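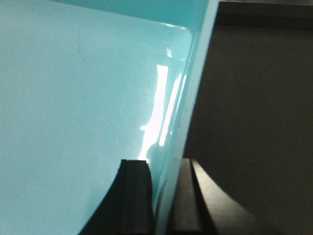 Before you ask for a quote on a gripper, make a list of the containers it will have to handle. Measure the rim of each one, because most bins are picked up by the rim and its thickness decides which fingers you need. A rounded plastic lip like the turquoise one between the two black fingers also throws back a lot of glare, so write down the finish of each container along with its size. You will use both when you plan the lighting.

## 2. Planning your purchase

### 2.1 Work out what you need

1. Sort your containers into groups by rim thickness. One finger set covers one group.
2. Weigh the heaviest container in each group when full.
3. Measure the clear space on both sides of the rim. Each finger needs 16 mm to get past it. Nested bins often fail this check.
4. Mark every container with a glossy finish. These may need a diffuser over the work area.

**Note:** If a container comes from more than one supplier, measure one from each. Rims vary.

### 2.2 Set the budget

Draw up the budget in two parts, equipment and running costs. The Drokum gripper comes with one finger set. The following are ordered separately:

- Additional finger sets
- Wrist camera and cable
- Light diffuser, $90
- Mounting plate for arms other than the Nundska, $880 including fitting

For running costs, allow for finger pads. Pads used on smooth plastic should be checked every 60 hours of operation and replaced when the ridges are worn flat. Order a spare pair with the gripper.

**Caution:** Don't leave the mounting plate out of the first order. It is made to suit your arm, and the gripper can't be installed without it.

### 2.3 Request a trial

1. Choose two containers from your list, including the glossiest.
2. Send them to Skekari with the trial form. Label each one on the underside. Tape on the rim will change the result.
3. Keep an identical container at your site for comparison.
4. When the trial report arrives, check the finger opening listed for each container against your own rim measurements.

Benvinda Mendes in the Skekari planning office handles trial bookings. Containers received by noon on Monday go into that week's trials.

### 2.4 Place the order

Fill in the order sheet at the back of this manual. Enter the arm model, the finger sets by group letter, and the cable length from wrist to controller. If the controller is a Joubert, tick the adapter box as well.

**Note:** Measure the cable run with the arm fully extended. Cables can't be lengthened after delivery.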